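House rules for the microwave jobs

Third rewrite of these, typed in a hurry on Saturday with cold tea. The Plamemel checklist runs to 23 points and I've never got to the end of it. So, mine.

1. Same start every time. Display on 0, door shut, both grippers clear of the table before anyone hits go.
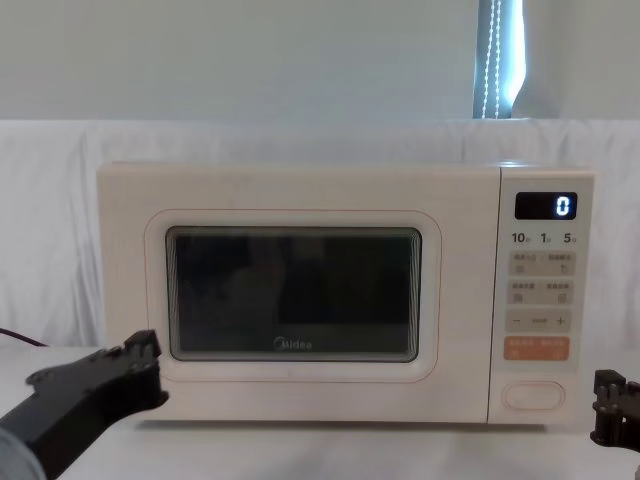
2. Slow near the door. Garrido's speed limits are fine for boxes – far too quick for buttons and anything with glass in it.

3. Stop button within reach. Yours, not your mate's. I let this slide in June and got a proper telling off, fair enough.

4. Write down the failures. All of them, even teh boring ones. We're at around 2,000 tries now and the early notes are useless.
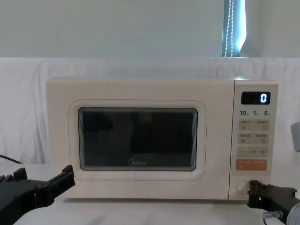

Rule 5 is the one I argue about. The Collwood guide treats a touch as a touch, wherever it lands. I don't. With the right jaw down by the round bit at the bottom of the panel and the orange button just above, I want the target named in the log before the arm moves, otherwise you end up marking your own homework. Dedov's template has a box for it – use that. Two words will do.

More when Ive slept.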